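2022-05-16

I have been meaning to write about the bread for ages, and then the spring got away from me, as it always does. But we are home from a week in Dristberg now, the washing is on the line, and I've got a pot of tea and no excuse.

If you've been reading since the early days you'll know I am not a natural baker. My mother bought hers sliced and so did I, quite happily, for most of my life. Then we stayed in the rooms above Mayrhofer, the bakery on the corner of the square, and every morning at 5 the smell came up through the floorboards and I lay there thinking, well, I suppose I'd better learn.

Ingeborg Leitner, who let us the rooms, was kind enough to show me how she makes her rye. She doesn't weigh a thing, which made me terribly nervous (I had my notebook out and kept asking "but how much is that?"), so she laughed and fetched the scales and we worked it out between us. It came to 1150 grams of flour for 2 good loaves, a spoonful of caraway, and far more water than I would ever have dared to use. The dough looks more like porridge, and you have to leave it be.

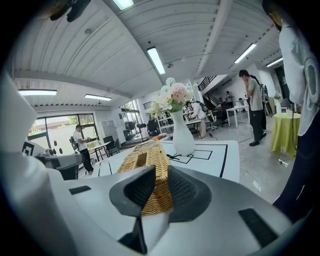 Leaving it be is where I always go wrong. I prod, I lift the tea towel, I move the bowl nearer the window and then worry about the draught. Ingeborg leaves hers for 8 hours and goes off to do the garden – she was planting out her beans that morning – and when she comes back it has quietly got on with things.

My first go at home was as flat as a doorstep, though we ate it with soup and it tasted lovely. The second rose nicely and then stuck to the tin, so I'd say grease it well and then grease it again! The third I took round to my sister, and she has asked for another, so I'm counting that as a success.

I'll type the recipe out properly later in the week, once I've tried it with the flour from our own shop. If any of you bake with rye, do tell me whether you bother with caraway. My husband picks his out.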